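January 3, 2022
By the Prellness Household Desk

Sorting White Cloths Before the Wash

White cotton and cotton-blend cloths lose brightness mainly through poor sorting. Separate kitchen cloths from bath linen first, then check each piece by hand. Grease and food marks need treatment before the cloth goes into the drum. Heat from the dryer sets them.

Keep the load at 7 pounds or less. A fuller drum does not move heavy fabric well enough to rinse it, and detergent residue collects in the folds.
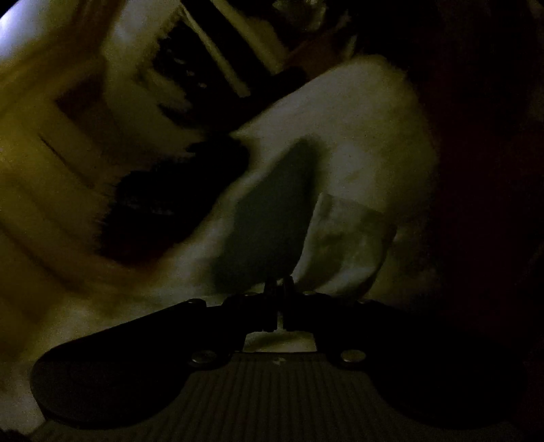 Inspection should be done on a flat surface under strong light. Open each cloth fully and turn it once. In low light a crumpled white cloth can carry a greyish-green patch across its middle that reads equally well as a shadow or as a stain, and only flattening the fabric settles it. Remove any thin plastic lying with the cloths, such as small bags and wrappers. Plastic can soften in the dryer and bond to the fibers.

For marks that remain after flattening:

Dampen the area with cold water. Apply liquid detergent and leave it for 2 hours. Wash at 110 °F, or lower if the care label says so. Check the area again before drying and repeat if needed.

Store damp cloths unfolded over a rail until wash day. Mildew marks are harder to remove than grease.

Contact | © Prellness, Cavalville | Back to top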